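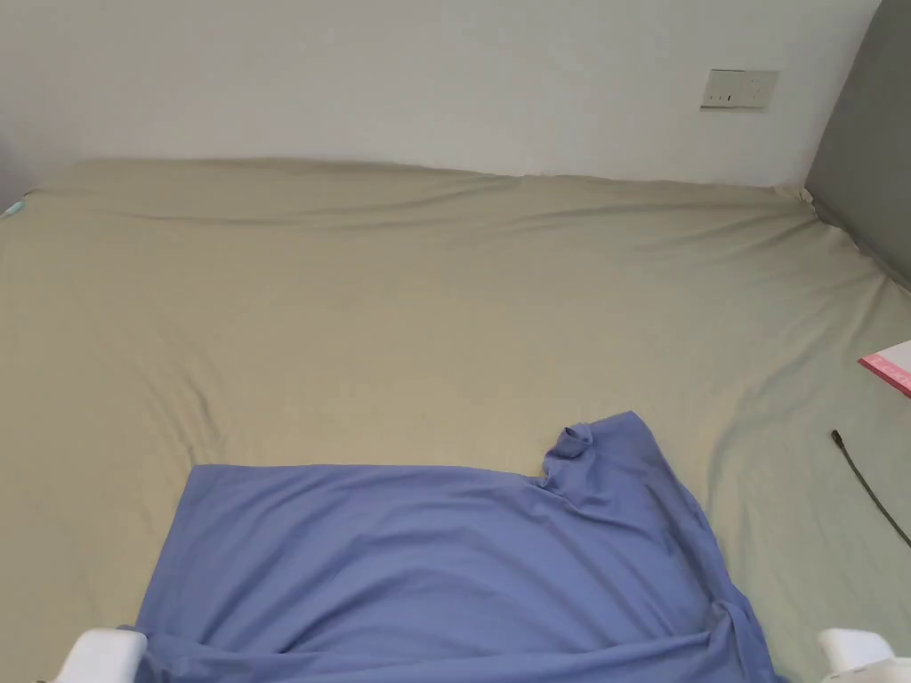
Beige fitted sheet, bed against the wall.

12/07/2021

Rim rebound work, Flevthorpe gym. Picking up where the last entry stopped. Left basket still has the old fixed rim, right basket now has the Dridell breakaway, side hoop is the Yeo. So 3 rims in play and I want them kept apart in the sheet this time, last batch got mixed and half of it was useless.

Shot log total after this session: 260. Of those 118 are missed shots with a usable rebound mark. The rest are makes, airballs, or ones where the chalk smudged and we couldn't agree where it landed. Not using any of the argued ones. If two people point at different boards it goes in the bin.

Ball pressure first. Old ball was soft again. Same ball, same pump, left in the same bag. Suspect the valve. Put soap on it, got a slow bubble, then nothing, then another bubble when I leaned on it. Marked it with tape and moved it to the warmup rack. DO NOT use for the log, whatever the gauge says right after pumping.

Spots: baseline corner, wing at 45, top of the key. Wing is the one I care about. Coaches at Urnby keep telling kids that wing misses go long to the weak side. Probably right for the fixed rim. On the Dridell I'm not so sure. Misses off the front of the iron come down much nearer the lane, and the long ones seem to die a bit. Could be the spring. Could be that the mounting bolts are a hair loose, which I should of checked before the first set and didn't.

Checked after. Top left bolt took most of a quarter turn. Damn. So Dridell wing shots from before the tightening get flagged, separate column, not deleted. Will rerun that block. 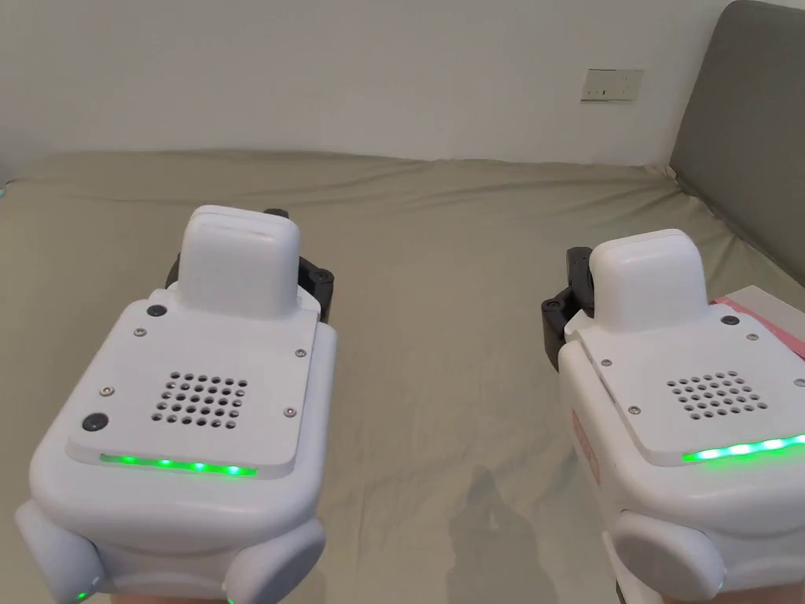
Do we recheck the ball between sets or only at the start?
Between every set, and write the reading down even if it hasn't moved.

Rebounds by side – plotted them on the court sheet with colored pencil, blue for fixed, red for Dridell, green for Yeo. Blue is a nice fan on the weak side. Red is a blob in front of the rim with a tail. Green is all over, not much to say. The Yeo hoop hangs off the side wall and the backboard shakes a good second after contact, you can hear it. Would not trust bank shots off that thing for anything.

Arc. Still no good way of recording it. Tried calling flat / normal / high from the baseline, and my calls drift over a session. By the end everything looked flat to me. Next time the caller swaps at each spot. Also the caller should not be the one writing. I missed at least one landing writing "high" in the wrong row.

Shooter fatigue is a problem too. Misses late in the session are short, so front-rim rebounds pile up in whichever rim we did last, and that was the Dridell. That could be half the red blob right there. Need to rotate the order. Fixed, Dridell, Yeo, then start on Dridell next time, and so on. Obvious now.

Floor: chalk on the ball works OK on the dry boards, poorly by the door where people track in rain. December floor. Wiped that corner twice. Towels go back to the Flevthorpe office, they want them folded for some reason.

Things for the sheet:
rim ID in its own column, no abbreviations
set number restarts per rim
pressure before and after
bolt check initialed
who called arc

Also want a column for first bounce vs. first touch. Some of the marks are where the ball hit the floor, some are where somebody caught it in the air because they couldn't help themselves. Told everyone hands off until the bounce. Lasted maybe one set. Players are going to rebound, it's what they do. If it keeps happening I'd sooner log the catches seperately than keep yelling.
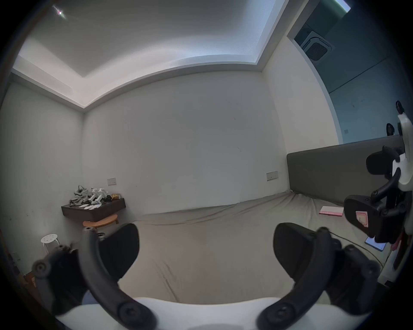 Sun-ja Moon read the draft plot over my shoulder and thinks the weak side fan on the fixed rim is mostly from one shooter who pushes the ball right. She'd split the log by shooter before saying anything about the iron at all, and she wants left handers in there too.

Fair. Can do it from the raw sheets, the initials are there, only a pain to type up. If the fan goes away when I drop that shooter then the whole Urnby thing is about who was shooting in their drills and I've spent a week on steel for nothing. Well, still need the bolt numbers.

Quick try by hand on the corner shots, with his taken out. Fan is thinner but still there. Corner isn't wing though. Wing tomorrow.

Didn't get to: net on vs. net off, backboard padding, the second Yeo bracket. Bracket is in the blue crate under the scorer's table with the long socket. Leave the socket IN the crate please.

Next session: retorque all rims before anybody shoots, new valve needle, start on Dridell, wing block first while legs are fresh. Bring more red pencil.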